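Faint scuffs and specks on glossy black panel, how do I clean it?

Sharon Gachanja
Posted in Surfaces and Worktops, 429 views

I have a square glossy black panel that I use as a work surface. It has picked up faint specks and scuffs, worst near the top center. They hardly show in the evening, but by 9 in the morning there is a bright patch of light on it and I see every mark. I have wiped it with dish soap and water twice. My steel mug with the mint green handle lives on it most of the day, so I wonder if that is part of the problem. I don't know what the panel is made of. 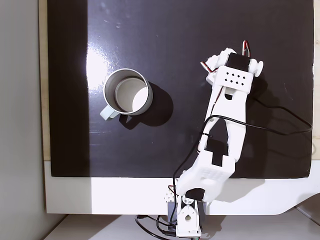
The panel with my mug on it, from above.

Can I polish it, or will that make it worse?

Amerley Sowah
Find out if it is glass or acrylic first. Tap it with a fingernail. Glass sounds sharp and feels cold, acrylic sounds dull. If it's glass, use ordinary glass cleaner and a clean microfiber cloth. If it's acrylic, keep ammonia and alcohol off it and buy a plastic polish. I use one from Nireck. Put on a little, rub in straight lines for around 5 minutes, then buff with a dry cloth. Try a corner first. Deep scratches will stay.

Senyo Bonsu
just put a mat on it

Salamatu Antwi
Agree with Amerley on testing a corner. Rinse off the grit before you wipe, and don't use paper towels, they left fine lines on my black shelf. A cork coaster under the mug is worth having too. Steel bottoms do scuff gloss if you slide them.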